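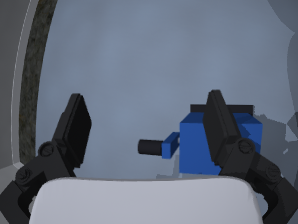
A simulated view from the gripper, with the blue block and its black handle-like cylinder at right.

Jelham opens remote training to home operators

6/20/22

CLASTOW – Jelham, a small robotics company in Clastow, has opened its robot training program to people working from home. Operators log in through a web browser, take control of a simulated arm and show it how to do a task. The recordings are then used to train the software that runs the company's real arms.

The program started in January with staff only. Operators have since recorded 780 demonstrations of a single job, which is to take hold of a block by the handle on its side and pull it toward the arm.

"It is a dull task and we picked it for that," said Santeri Niskanen, who runs the program. "If people can't teach a pull in the simulator, there is no point asking them to teach assembly."

Operators steer with a hand controller or with a keyboard and mouse. They see the work from a camera view just behind the gripper, looking out between its two fingers. A second view from the side can be switched on, but Niskanen said most people turn it off after the first day. The software records the position of the arm, the opening of the fingers and every command the operator sends.

Each demonstration starts with the fingers open. The operator lines the gripper up with the handle, closes on it, pulls and lets go. The block is put in a different spot for the next try. A good run takes less than a minute. Runs in which the handle slips are kept too, in a separate set, and are marked by the operator at the end.

The company trained its first staff operators on a real arm before moving them to the simulator. They held the arm by the wrist and guided it through the motion by hand, with the motors set to give way. Niskanen said that method is still the fastest for simple motions, but it needs a person in the room and ties up a machine. Two of the three arms in the Clastow shop are used for customer work during the day.

"You can feel the weight when you move it by hand. On the screen you can't," he said. "So the remote people close the fingers too hard at first. We show them the force number in the corner and they get used to it."

The new program has places for 12 home operators. They are paid by the hour and do not need a background in robotics. Each one gets a training session over a video call and then records 100 practice runs, which are not used for training. A staff member goes through the practice runs and sends back notes before the operator moves on to real ones.

The simulator is called Fivel. Jelham wrote it in-house, and the company says it plans to keep the graphics plain. Surfaces have little detail and the lighting is simple, which lets the program run on older laptops. Delay has been a bigger problem. Operators with slow connections tended to overshoot the handle, and a spring update moved part of the simulation onto the operator's own computer. The lag is now small enough that most do not mention it, Niskanen said.

Results on the real arms are mixed so far. The trained software does well when the handle faces the gripper and worse when the block is turned away. Jelham wants the home operators to spend most of their time on the harder angles, and the block will be turned more often in the next round of recordings.

A second task is being set up now. It uses the same gripper, and operators will have to turn a part after taking hold of it. The company has not said when that task will be open to people outside the shop.

Applications for the home operator places are being taken through the Jelham website. Applicants need a computer, a wired internet connection and a quiet place to work. Shifts are four hours, morning or evening.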